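The Great Countertop Question, Continued

Our September item on kitchen counters drew more mail than the parking survey, the water rates and the missing goose put together. Most of it concerned marble. Some of it was printable.

To recap for anyone who recycled that issue unread: Lorna Buchanan wrote in to say she had put marble in her kitchen on Sutherland Street and would do it again tomorrow. Hussam Abu Hammour, who fits counters for a living and has been called back to look at a good many of them, replied that she was welcome to, and enclosed his card.

The trouble with marble is lemon juice. Also vinegar, tomato sauce, wine and most of the things people keep in kitchens. Acid eats the polish and leaves a dull spot called an etch. Sealer won't stop it. Sealer slows down stains, a separate misery, and no amount of it will save you from a cut lime left overnight.

Hussam's advice is to ask for a honed finish, which is dull to begin with and so has less to lose. He also says to visit the slab yard in person. A sample the size of a playing card tells you very little about where the veins will go, and people who fell for a few faint lines have gone home with something closer to a road map.

Lorna's advice is to stop looking at it so hard. Her counter has 17 years of pie crust behind it and she considers every mark a family record. She did admit to spending $300 on having one corner repolished before a wedding.

On cleaning, the two of them agree, so we print it with some relief: warm water, a drop of dish soap, a soft cloth, then dry it. Skip the bathroom spray. For an oil stain, mix baking soda and water to a thick paste, cover it with plastic wrap and leave it a day. Repeat if you have the patience.

Letters in favor of laminate will be considered next time, provided they are shorter than the last one.
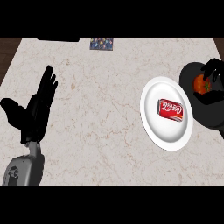

Also in This Issue

The book swap shelf is full again, mostly with the same diet book. Please take one.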